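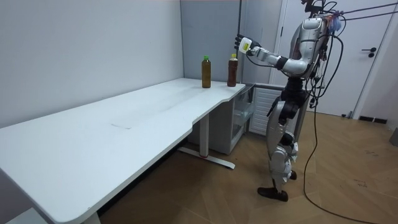

Ticket: nightly backup to Drukov storage box stops with error 547

Opened by: Domingo Leiva
Site: Harkelthorpe, ground floor
Opened: October 6, 2023
Priority: normal
Software: Nustau backup client, the version from July

Problem

Since the last update of the client, the nightly backup does not finish. It starts at the correct time, it copies for a while, and then it stops with the message "Error 547: target is not answering". In the morning the storage box is visible in the network again and I can open the shared folder without any difficulty. If I start the backup by hand during the day, it finishes.

The job contains the project folder and the mail archive. The limit for our box is set to up to 200 GB and we are still far under it, so I do not think the space is the reason. I enclose the log of the last failed night. The interesting line is this one:

copy paused at item 434, waiting for target, retry 8 of 8, job closed

I would be thankful if somebody could explain to me what the client is waiting for. In the manual I found only that 547 is "a general target error", and this did not help me very much.

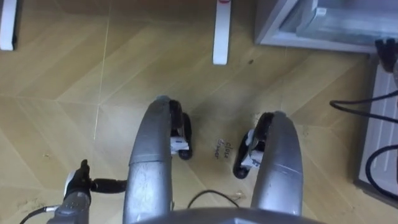 First reply from support

Hello Domingo, thank you for the log. Please check these points and write the result under each one:

1. Is the box connected by cable or by wireless?
2. Has the box a fixed address, or does it take a new one from the router?
3. Is the energy saving of the box switched on?
4. Does the job stop at the same item each night?

Answers from Domingo

1. By cable. I exchanged the cable for a new one before I opened the ticket, and it made no difference. The cable goes down behind the white desk, and I checked that the plug is fully inside on both ends.

2. It had an automatic address. I have now given it a fixed one outside the range of the router. The job failed again in the following night, with the same error.

3. I did not know that this exists. In the menu of the box under "Power" there is an option "Disk rest", and it was on. I have not changed it yet, I wanted to ask you first whether it is safe for the disks.

4. No. Item 434 was only that one night. I looked in the older logs and the number is different each time, but it is always inside the mail archive - never in the project folder.

Second reply from support

Point 4 is useful, thank you. The mail archive is one very large file, and the new client calculates a checksum for it before it sends anything. During this calculation there is no traffic to the box. If "Disk rest" is on, the box goes to sleep and wakes up too slowly for the client. In the daytime other people are using the shared folder, so it stays awake. You can switch the option off safely. Please do this and follow the steps below.

Step 1. Open the menu of the box, go to "Power" and set "Disk rest" to off. Save, and restart the box from the menu. Please do not pull the plug.

Step 2. In the Nustau client, open the job, choose "Target" and press "Read settings again". Otherwise the client keeps the old waiting time.
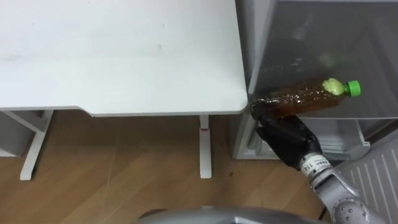

Step 3. Delete the unfinished backup set of the last night. The complete sets before it can stay.

Step 4. Let the job run by its timetable for three nights and send us the logs, also if they show no error.

Update from Domingo

Steps 1 to 3 are done. In step 2 the button was grey at first. I had to close the job window and open it one more time, then it was possible to press it. Maybe you can add this to the instructions.

First night: finished, no retries.
Second night: finished, one retry in the mail archive, then it continued.
Third night: finished, no retries.

I also restored one old letter from the archive for a test, and it opened correctly.

One question remains. Is it possible to divide the mail archive by year, so that the checksum takes less time? If this needs a new ticket, please tell me and I will open it.

Support

Yes, please open a new ticket for the division by year, it belongs to a different group. The single retry in the second night is within the normal. We set this one to solved, and it can be reopened for two weeks by replying to the mail.

Status: solved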